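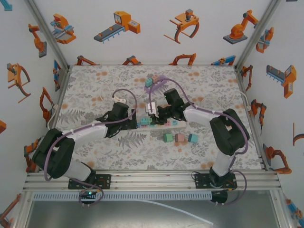

Ticket 1102 – Adapter cell, right arm stopping during re-plug
Site: Drongate, returns bench
Raised by: Sumathi Subramaniam
Assigned to: Lutz Dreßler
Status: Open, waiting on rota decision

09/09/2023, Sumathi Subramaniam
The right arm stops with a grip fault when it goes for the cube adapters. I clear it, it carries on, then it stops again a bit later. Had to clear it 15 times this shift. The left arm has been fine. I am meant to be doing the paperwork for the Kidside returns while the cell runs, but I can't get through a page before the alarm goes.

Lutz Dreßler
Can you tell me whether it faults on the white strip, the purple one, or both? Please also send the counter reading from the panel.

Sumathi Subramaniam
Mostly the purple one. Counter says 573 picks since the last reset. Target for the shift is 600 so we won't be far off, but only because I'm standing next to it.
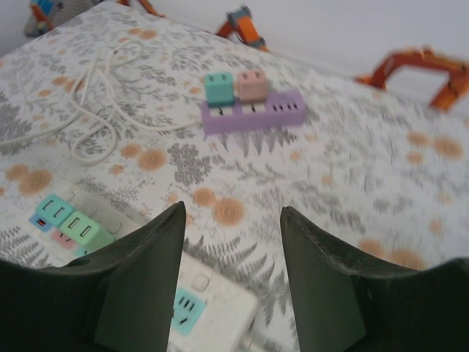
Lutz Dreßler
Thanks. I went through the fault log and the grip force limit on the right arm is set lower than on the left. It was changed in March when we had the Fetora plugs in, which were softer, and it was never put back. I have set it to match the left. Please run it and note every stop, including the ones that clear themselves.

Sumathi Subramaniam
Ran it until break. Three stops, all on the purple strip. Better than before. Could somebody also look at the cloth? It creeps when a cable pulls on it and I keep smoothing it flat.
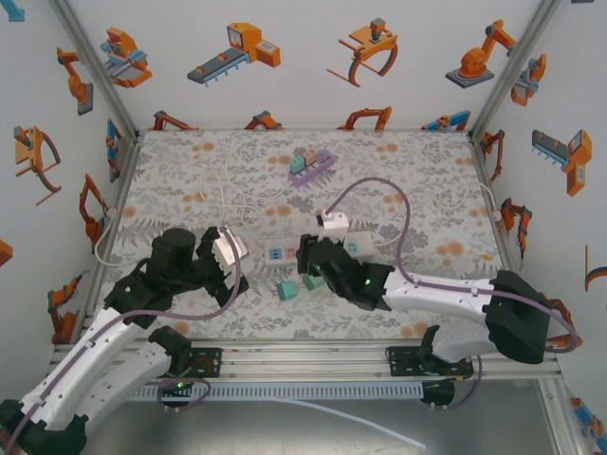

Marta Boiko
Adding myself as shift lead. Two things from the floor. The rota was drawn up on the basis that one person could look after this cell and do the returns paperwork. At the moment that isn't true, and Sumathi has been staying late to finish the forms. Second, Yao-tsung Siu used to do this bench by hand and has not been shown how to clear a fault, so there is no cover at lunch.

Lutz Dreßler
I can show Yao-tsung the fault screen tomorrow, it takes half an hour. The cloth can be clipped at the back. The rota is not mine – copying in Roswitha Baumgart.
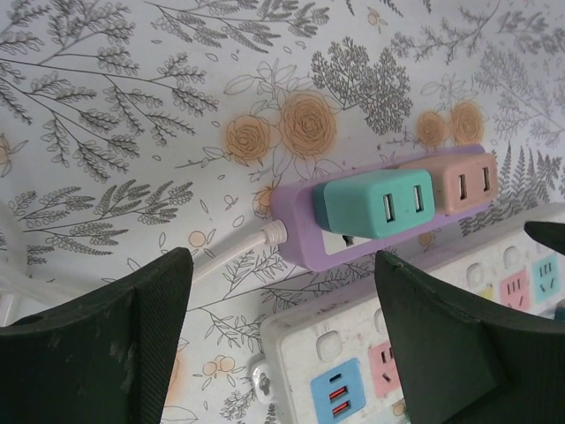
Purple strip with the teal and pink-beige adapters, left-hand end of the white strip in front.

Roswitha Baumgart
Read through this. Paperwork moves to the Ackermann desk until the stops are down to one a shift. Sumathi stays on the cell only and leaves on time. Keep the ticket open and I will look at the rota again once Lutz has a full week of logs.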